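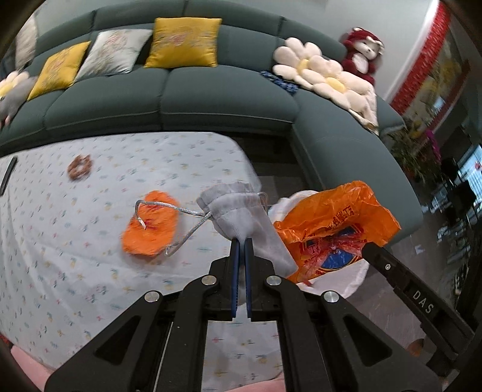
Gray drawstring pouch held at the middle by the jaw tips. Clondside handheld gripper maintenance.

1/ Clondside has completed the scheduled service of its handheld grippers. This thread sets out the procedure for operators at Sollden and Grenmont. It replaces the August notice.

2/ Each tool is to be serviced after 70 hours of use. Record the hours in the Wouters log before the tool is opened. Tools without a log entry will be returned to the sender.

3/ Wipe both blue grip pads with a dry, lint-free cloth. Do not use solvent. Fibers from knitted items collect in the texture of the pads and should be lifted out with a soft brush.

4/ Close the jaws slowly and inspect the pads from the front. They must meet squarely along their full length. A gap of 2 mm or more at the tips requires adjustment at the bench.

5/ Check the pivots for play. Hold one outer link still and move the other by hand. Any clicking is to be reported under code 47. Operators should not tighten a pivot themselves.

6/ Finish with a soft-goods check. Grip a thin fabric item, lift it clear of the table and hold it. Repeat with a thicker knitted one. Note any slipping, and on which pad. 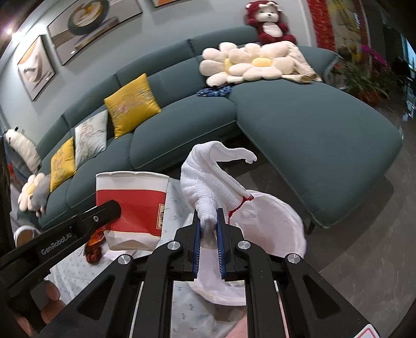
7/ Replacement pads

Pads are issued in pairs, part 108. Please do not fit one new pad beside a worn one. Requests received at Grenmont by December 16, 2021 will be filled from current stock.

8/ Questions on alignment should go to the Sollden bench, with the tool number and the last log entry.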